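Rules for the microwave bench, last changed November 30, 2019

These are the house rules in our Damgaard kitchen, where the arms work with normal home appliances. Please read them before you start the Pruvar program.

## Before the run

- Take everything off the glass plate, also small pieces of clear plastic. They are difficult to see when the light is on.
- The display must show 0. If there is time left on it, cancel it by hand.
- Leave 300 mm free on the side where the door opens. The door needs more space than people think.
- Arm speed stays at level 2 near the glass.

## Door and buttons

- A hand must never push on the door hooks or on the slots. Hold the door by its flat part.
- When the door is open, the light is on inside. Do not let the program use this light as a sign that the oven is heating.
- The start button is the orange one. Teach the arm its position again after each time the oven is moved. 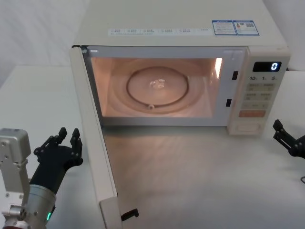
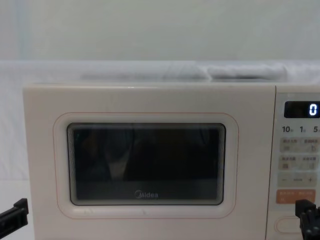
## Cleaning and notes

- Wipe the buttons with a soft cloth, almost dry. No spray, because it goes into the gap beside the door.
- Check the roller ring under the plate every 1000 door openings. In February ours was at 2876 and one wheel did not turn well.
- Write each stop in the Jalen book, also the short ones.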